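5. Equipment plan and budget

The group compared two ways of getting a work cell for the tabletop sorting task: buying an arm outright, or leasing one for a single semester. Wysocka quoted 900 dollars for a one-semester lease, with the gripper billed separately. Lurnosel offered a used gripper at 642 dollars, no warranty, delivery in 90 days. The two together exceed the course allowance, and the delivery time alone would push testing past the final review.

Halina Wróbel proposed that we hold off on hardware until the simulated cell had been used to settle the layout. This was adopted in February. The Lilel workstation already in the lab runs the simulator, so the only new cost is storage.

Layout questions to be settled before any order is placed: mounting position of the base relative to the table corner, reach over the far half of the table, and clearance between the open fingers and tall objects.

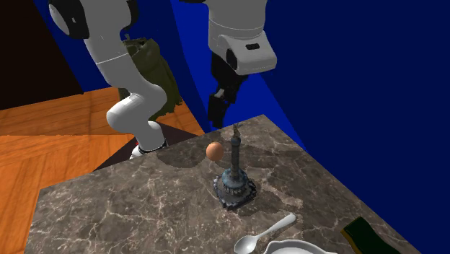

Clearance matters most for the budget. A longer mounting column from Gurkdale adds almost 10 percent to the frame cost – a shorter one may force a different gripper. Both column heights will be run with the same set of objects, and the purchase request will list only the version that passes.

Revised 16 June 2025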